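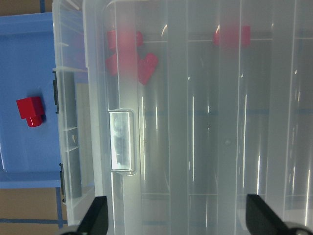 Question : faut-il garder les épisodes où le couvercle du bac est resté fermé ?

Bonjour à toutes et à tous,

Je me permets de vous solliciter parce que je tourne en rond depuis un petit moment. Je constitue un jeu de démonstrations en téléopération pour une tâche de rangement : prendre les briques rouges posées sur le plateau bleu et les mettre dans le grand bac en plastique translucide. J'enregistre avec Tududa, caméra au poignet seulement, et j'en suis à 2 323 épisodes (oui, mes épaules s'en souviennent !).

Mon souci, c'est le couvercle. Dans une partie des épisodes il est en place au départ, pince ouverte au-dessus, avec des briques déjà à l'intérieur qu'on devine en taches rouges à travers le plastique, et une autre bien nette à côté sur le plateau. Ma politique entraînée hésite énormément dans ces cas-là : elle descend vers les taches floues, touche le couvercle, remonte, recommence. Est-ce que je jette ces épisodes, ou est-ce que j'en ajoute ? Merci d'avance pour votre patience, je débute et je lis tout.

Réponse 1 (acceptée)

Bonjour et bienvenue ! Surtout ne jetez rien tout de suite. J'ai eu un cas très voisin sur le projet Sultana, avec des boîtes semi-transparentes, et les épisodes couvercle fermé étaient justement ceux qui nous manquaient.

Je commencerais par regarder si vos démonstrations sont cohérentes entre elles. Si vous ouvrez le bac tantôt par la poignée encastrée, tantôt par le bord, tantôt après avoir pris la brique du plateau, le modèle apprend un mélange de tout cela et il hésite. Choisissez un ordre (chez nous : couvercle d'abord, brique ensuite) et tenez-vous-y. Refaites une petite série propre, en variant le nombre de briques dans le bac et leur place, y compris avec le bac vide.

Pensez aussi aux reflets. Sur un plastique givré et nervuré comme celui-là, les traits de lumière changent dès qu'on bouge une lampe, et en June... pardon, en juin, avec le soleil de fin d'après-midi, nos images ne ressemblaient plus du tout à celles du matin. Enregistrez à plusieurs heures, vous y gagnerez beaucoup.

Enfin, étiquetez l'état de départ (ouvert ou fermé) dans les métadonnées. Tududa accepte un champ libre par épisode, ça prend deux secondes et vous pourrez rééquilibrer plus tard sans tout revisionner.

Réponse 2

Moi j'ai tout mis dans Tasix sans trier, 3 307 épisodes, et ça marche à peu près. Sinon prenez un bac opaque.

Réponse 3

Je rejoins la première réponse, avec une petite réserve : une seconde caméra fixe, en hauteur, aide vraiment. Au poignet, quand on est au-dessus du couvercle, il remplit presque toute l'image et le modèle a peu de repères. Gardez bien vos bandes de ruban bleu sur le plan de travail, elles servent à remettre le plateau et le bac à leur place entre deux prises. Il y a un fil là-dessus côté Lornivance, je n'ai pas le lien sous la main mais je repasserai le poster.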